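Sunday, arvo — workshop notebook, bench room

Picking up from the page before, which I never finished. Bench is still the job. The others want the table clear and usable by the start of the week and I said fine, so this is me doing it in bits between other things.

Measured first for once. Work top is 106 long along the wall, 50 deep to the front of the back shelf. Wrote 150 in the old book, no idea how, ignore it. Shelf part is 19 deep, so not enough for the parts trays sideways but fine lengthways. If anyone is ordering liners go off these numbers and not the old ones.

Liner question. Two offcuts of the Rivex mat in the drawer, neither long enough on its own. Could butt them together but the join will catch crumbs and bits of swarf and I'll be picking it out with a toothpick by June. Dimaculangan sell it off the roll, cut to length, but minimum order. Ask if the front room wants some too and split it.

Colours — the cream and the light grey don't match and I don't care any more. Spent too long last time fussing over samples. Pale is good, you can see a dropped screw on pale. The one thing I'd still change is the edges, anything standing on edge between two surfaces collects dust on top and gets missed by the cloth every single time.

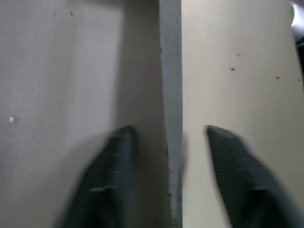
So edges get done first from now on, then the flats. Damp microfibre, one pass, dry cloth after. NOT the Lurevik spray on the pale tops, it left a bloom last time that took two goes with warm water and a drop of dish soap to shift. Lurevik is ok on the metal drawers. Wrote it on the bottle in marker but the marker's rubbed off already. Redo.

Also the gap. Whoever shoved the folded paper down there to stop the rattle, thanks, but it's swollen and gone furry. Pulled it out. Rattle's back a little. Strip of felt would do it, there's some in the tin with the cupboard feet. Try the thin one first — thick one will push things out of line.

Sorting rules, trying again, keep it short this time:

- eating and drinking things go to the kitchen end of the day, clean or not
- cloths and mats get folded or hung, not left flat where they'll get something spilt on them
- shelf is for stuff that stays put
- anything with no home goes in the grey tub, tub gets emptied fridays (ha)

Tub is full as of now. Tipped it out on the floor, about half was packaging. Kept: two clamps, the short ruler, bag of rubber feet, a Drurkov hinge still in its plastic that I've been hunting for since March. One hinge, there should be a pair. Check the coat pocket.

Hinge is for the cupboard under the bench, the door that drops. Screw holes are stripped so it wants plugging first. Matchsticks and glue, let it set overnite, then re-drill small. Did the same on the other door and it's held fine. Don't be tempted to go up a screw size, the side is thin and it'll split.

3.40 pm. Break, tea. Then the table.

Dishes first. We've ended up with odd plates from three different sets and they don't stack, they wobble, and then someone leaves one on the bench because the stack looks like it's about to go. Would happily bin the lot and buy one plain set, roughly 50 bucks secondhand I reckon, but I got voted down.

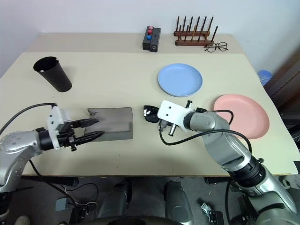
Order of clearing matters more than I thought. I've been starting with whatever's nearest and then having nowhere to put the next thing. Crockery off first makes the most room for the least effort, so the blue plate and the pink one go, then the black cup, and once those are out of the way there's enough clear top to fold the dark grey sheet properly and not just scrunch it. It creases like anything. Fold in half long ways, smooth from the middle out, half again. Should sit in the second drawer with no bulge.

Shelf is the bit I'd leave alone mostly. Peg rack stays. The little box with the three buttons stays too, it's at a good reach where it is and if it shifts along people will only shift it back. Glasses need a proper spot. Lying next to the rack they'll get something put down on them, it's only a matter of time, lenses scratch if you look at them sideways. Cheap fix is a shallow tray with a bit of the leftover felt in the bottom. Better fix, a hook on the wall, but I'm not drilling that wall again after last time, plaster just crumbles.

Tray then. Got one somewhere, the lid off the old tackle box might do. Measure agianst the 19 before getting excited.

Cup problem: tall narrow ones go over if you bump the bench. Short fat mugs for the bench, tall ones stay in the kitchen. Put it up as a rule, see if it lasts a week.

To do, no order:

- felt strip in gap, thin one
- marker on Lurevik bottle, then tape over the marker this time
- plug the hinge holes, find hinge no. 2
- ask front room about Rivex, get the length off them in writing
- tray for glasses
- new cloths, the blue ones shed fluff all over the pale top and you're worse off than when you started
- cardboard to recycling before it rains

Later, same day. Felt's in. Rattle gone as far as I can tell with the door shut, will listen again when the fan's on. Tackle box lid is too wide by a finger. Bugger. Might trim it, it's only soft plastic, or turn it and let it hang over the front a touch.

Coat pocket: no hinge. Two washers and a bus ticket. Will ring Drurkov and see if they do singles.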